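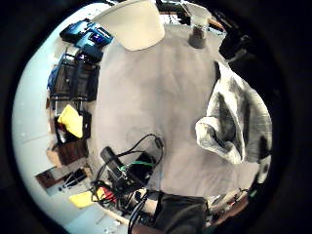
Workroom check, Haltitz - 2018-03-20

Tabletop: OK. No chips that I could find, and I did look!
Glass jar: needs a label. I moaned about this in January too.
White cloth: smudged, so into the wash please.
Wire rack: fine for now, but don't pile any more on it.
Yellow cloth: fold it and put it away, I keep catching my sleeve on it.
Cardboard by the wall: recycling - it's a trip hazard if it slides.
Fire door: shuts properly, hooray.

Next check in 9 weeks.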